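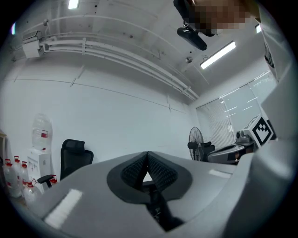
Home | Projects | Reports | Archive | Contact

Clemstead Industrial History Project
Progress report to the Grewal Fund, second period
Prepared by Vandana Vashisht, project lead
2026-01-18

1. Purpose of this report

This report covers work done under the second installment of the grant, which pays for the cataloging and study of the records of the former Cureck Stove Works at Clemstead. The research question is unchanged from the application: how piece rates were set, disputed and revised in the foundry and the fitting shops, and what part the rate clerks played between the foremen and the men on the floor. Spending is covered in the separate financial return.

2. Position against the work plan

Work package A (sorting and boxing) is complete. Work package B (catalog) is under way and behind schedule. Work package C (transcription of the rate books) is ahead of schedule. Work package D (oral history) is at the stage planned. Work package E (publication) has not started and was not due to start.

3. Work package A: sorting and boxing

The collection now fills 300 boxes. The application allowed for fewer, as it was based on the handlist made when the works closed, and that list left out the contents of the pattern store office. The extra material is mostly order correspondence and shipping papers. It has been boxed and labeled to the same standard as the rest but has been given the lowest priority in the catalog.

Mold was found on a group of ledgers from the lower shelves. These were separated, cleaned by the county conservator and returned. Two ledgers remain closed to readers until their bindings are repaired. Neither is a rate book.

4. Work package B: catalog

There are 3,000 entries in the catalog at the close of the period. The target for this date was higher. The shortfall has two causes. The first is the pattern store material described in section 3. The second is a change in method. The original plan was to describe the wage records at volume level only. Early use showed that this hid the most useful content, because the clerks often used blank pages at the back of a volume for unrelated notes, including drafts of letters to foremen and lists of jobs "under complaint." Wage volumes are now described by section, which takes longer.

We propose to keep the new method for wage records and to describe the pattern store papers at box level. On that basis the catalog can be finished within the grant period. The Fund's agreement to this change is requested in section 9.

5. Work package C: transcription of the rate books

The rate books run to 22 volumes. Each gives a job number, the name of the casting or part, the rate per dozen, the date the rate was set and the initials of the clerk. Later changes were entered in red ink above the first figure. All volumes have been transcribed once. Second reading is complete for the foundry volumes and has begun for the fitting shop volumes.

Three points on data quality should be recorded.

5.1. Job numbers were reused. When a stove pattern was withdrawn, its numbers went back into the pool, sometimes within a year. A job number alone does not identify a part. The transcription now carries a second field made up of the number and the pattern name.

5.2. Red ink changes are not always dated. Where a date is missing, the change has been bracketed using the paysheets on either side. The bracket is recorded as a range and no single date is assigned.

5.3. One volume for the enameling shop is a fair copy made later. It has no corrections and may leave out rates that were tried and dropped. It has been transcribed but is kept out of the analysis of disputes.

6. First findings

These are provisional and should not be quoted outside the Fund.

So far, 700 rate changes have been matched to paysheets. Cuts were most common shortly after a new pattern entered full production, which agrees with the usual account of piecework. Increases were more frequent than expected and were concentrated in the foundry, where the complaint lists often give poor sand or worn patterns as grounds. A molder paid only for sound castings lost money when the pattern was bad, and several rates appear to have been raised instead of the pattern being replaced.

The fitting shops show a different pattern. Few rates were raised there. Jobs were split, and each part given its own rate, so that the total paid for a finished stove fell without any single rate being cut. It can be seen only by following one stove model through several volumes. This has been done for the Nestska range, the best documented product, and will be repeated for two others.

7. Work package D: oral history

Interviews with former employees and family members began in November. Recordings have been summarized and consent forms filed. Most of those interviewed worked in the last years of the plant, when piece rates had been replaced by a measured day rate. Their accounts are useful on how the older system was remembered but are not direct evidence for it. The interview guide has been revised to ask more closely about the changeover.

8. Risks

Catalog delay: moderate. See section 4.
Store lease: the present store is available to the end of the grant. A later home for the collection has been discussed with the county archive, and no terms are agreed.
Staffing: the transcription post ends before second reading is due to finish. The remaining hours can be met from the underspend on conservation.

9. Decisions requested

a) Approval of box-level description for the pattern store papers.
b) Approval to move the conservation underspend to the transcription post.

10. Next period

Second reading of the fitting shop volumes. Completion of the wage record sections of the catalog. Splitting analysis for two more stove models. Draft outline of the first article, to be sent to the Fund with the next report.

Related items
Progress report, first period
Guide to the Cureck rate books
Note on job numbers and pattern names
Clemstead oral history: interview guide (revised)
Reader access and closed volumes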